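The Last Tomato Town

Riltdale in November. Smells like wet leaves and diesel. The cannery whistle still goes at 6 a.m., even though the line doesn't start till seven now, and people still set their coffee by it.

Used to be five canneries on this stretch of river. Now one, Holimico, and the whole town leans on it. Growers, truckers, the diner, the guy who fixes the trucks. Ask anyone about the season and you get the same shrug. Too much rain in June, then none. Small fruit, thick skins. Good sauce though – small fruit makes good sauce, everybody here will tell you that.

The money is the hard part. A grower out on Joltham Road showed me his numbers on the back of a feed bill. Seed, plastic, diesel, water, pickers. Came out 3000 dollars ahead for the year. For the whole year. He folded it up and put it back in his shirt and we talked about his dog for a while.

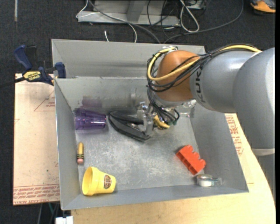
Down at the Tagle diner, second booth from the door, the talk was all about contracts, and a woman in a Holimico cap said the price per ton hadn't moved since her kids were in grade school, and that her kids were now teachers. She wasn't mad about it. Or was, but ate her pie first.

Some growers have quit tomatoes. Pumpkins, mostly, and one field of garlic that did better than it had any right to. Pumpkins bring the families out on Sunday, twenty cars in the ditch along the road, kids with mud up to there knees. Cash, no contract. But you can't keep a cannery open on pumpkins and they all know it.

So what happens? Depends who's pouring. The co-op idea comes up again every winter, own label, own jars, sell it up in the city for real money. Somebody priced out the jars once. Somebody else still has a garage full of lids.

I bought a case of crushed on the way out of town. Had to ask twice becuase the office closes at four. Made sauce that night, onion, butter, salt. Ate it standing up.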